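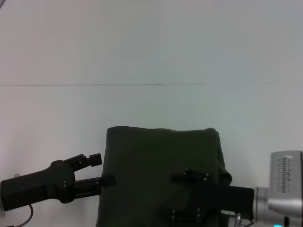
Zuletzt geändert: Oktober, 23:40 Uhr

Schnell noch was zum Wäschelegen, bevor ich ins Bett falle. Dunkelgrün. Schon wieder dunkelgrün. Mein halber Schrank besteht daraus und im Oktober wirds nicht besser. Reiko schwört auf Rollen, ich bleib beim Falten: flach hin, Ränder glatt, dann erst die Seiten. Klappt meistens. Bei dickem Stoff eher so naja.

Gestern wieder 4 Teile liegen gelassen, war einfach zu müde. Und der Korb in Tillach ist auch noch voll, hol ich nächste Woche (vieleicht).
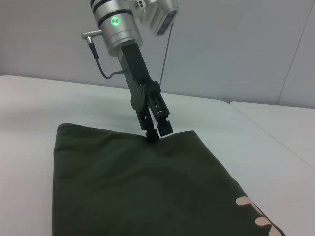 Olivgrün auf weißem Tisch, oben eine kleine Falte im Stoff.

Bügeln fällt aus. Wer Tipps gegen Knicke am Rand hat, bitte in die Kommentare, les ich morgen. Muss jetzt echt schlafne.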